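1/1/19, workshop notebook

Back at the bench after the December break, and I promised myself I would start the year by dealing with the toy boxes before anything else. There is something very pleasant about a quiet shop on the first morning (coffee on the windowsill, heater ticking away, the radio turned down low) and it seemed a shame to spend it on invoices. The Flutton lot came in just before we closed up and I had only given it a quick look at the time. The intake sheet says 438 pieces all told, so this is going to be a long job, and I would like us to do it in small batches and write things down as we go.

I've gone back to using the white cloth over the big table. It's kinder to painted surfaces than bare wood, and small parts show up beautifully against it when they drop, which they always do! The wide black tray goes on top of that, and then the box goes in the tray, so if a screw rolls away it has somewhere to stop.

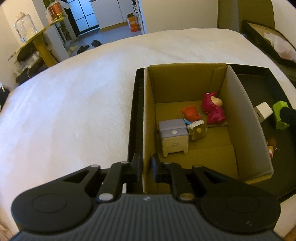
Posted by Greco

Box 3149 is the one on the table now. The cardboard is tired, with a rough cut edge along one wall, but the floor panels overlap well enough and I think it will do for sorting. Please don't tape the flaps down, I like being able to fold one back when I'm reaching in.

The blocky one with the lavender top and cream front is the piece I'm fondest of so far. There's a little block of print on the cream face, very faint, and I couldn't make it out. I'd like to try it under the side lamp before anyone goes near it with a cleaning cloth, and even then let's stick to the Stolex at its weakest mix and test a corner first. I have 2 bottles left and have asked Bokow for more.

Still to do: labels for the next batch, new bulb for the side lamp, and find the soft brushes, which I put somewhere sensible before the break and now can't find at all.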